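Potura Collection Guide
Section 4. Recording two-handed demonstrations in a kitchen

Revised by Kyriaki Karamanlidis, 18 January 2022

4.1 Before you start

This section is for the person who holds the grippers. It supposes that you finished Section 3 (mounting the camera, charging, first pairing) and that both grippers already appear in the Florkance recorder window. If only one appears, go back to 3.6.

The method compares policies trained on the same task with the same number of demonstrations, recorded in different homes. For this reason the steps must be followed in the same order in each home. Small changes of order have cost us a full day of recording in Fuvthorpe, and we had to discard it.

You need:
- 2 grippers, left and right
- the task sheet for the home
- the calibration card
- a cloth for the lenses

4.2 Preparing the session

1. Open the recorder and choose the project. Type the home code exactly as it is on the task sheet, with no spaces.

2. Close both grippers completely, then open them completely. Do this slowly. The width value must return to zero on closing. If it does not, repeat the width calibration in 3.8.

3. Clean both lenses with the cloth. Do not use kitchen paper.

4. Show the calibration card to each camera until the recorder accepts it.

5. Walk once through the kitchen with the recorder in preview. Tracking needs texture, so look for moments when the view contains only a plain wall or a plain cabinet door. Do not remove stickers, packets, cloths or other household things to make the kitchen more tidy. The variety between homes is what we measure.

Note: Exposure is locked at the start of each episode. If the light changes strongly in the middle, stop the episode and begin a new one.

4.3 Recording an episode

1. Stand at the start position written on the task sheet, with both grippers open.

2. Press the record button and wait for the tone. Motion made before the tone is not saved.

3. Perform the task at a calm speed. Both hands may move at the same time, if the task sheet does not say otherwise.

4. When you grasp soft objects (sponges, cloths, foil packages), close only until the object is held. Closing with full force changes the width reading, and the policy then learns a grasp which is too tight.

5. Return to the start position, open both grippers, and press the button again.

6. Say the episode number aloud. The annotator uses it to match the audio.

Caution: Do not record near a hot stove or with a knife in the gripper. The jaws can slip without warning.

Caution: Rest your wrists after each block of 50 episodes. Eftychia Christodoulou keeps the block sheet and will tell you when a block is complete.

4.4 Checking one still from each block

Open the middle episode of the block and stop it during a grasp. Compare your still with the reference still.
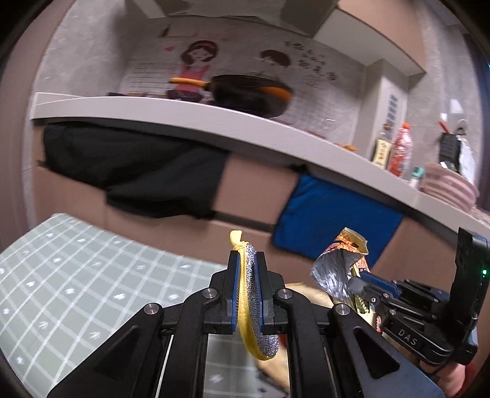

Reading time for this section: 5 minutes

The reference still is from the left camera. Check these points in your own:

a) The object is between the two jaws and both finger linings touch it. In the reference it is a folded sponge with a yellow side and a silver-gray side.

b) The other gripper is at least partly in view when the hands work together. It enters from the right in the reference, holding an opened food package.

c) The near gripper is sharp. Blur on things farther away, such as the frying pan on the counter, is accepted.

If a) or c) fails, mark the block "review" and do not delete it. If b) fails, write it in the comment field only.

4.5 Saving and upload

1. Press Finish block. The recorder writes the files and shows a green bar.

2. Confirm that there is free space for the next block. The limit is set to 2000 MB.

3. Connect to the Assunção server and press Send. Keep the grippers switched on until the bar reaches 100 percent.

4. Fill in the block sheet and sign it.

If the upload stops, press Send again. The transfer continues from the last complete episode.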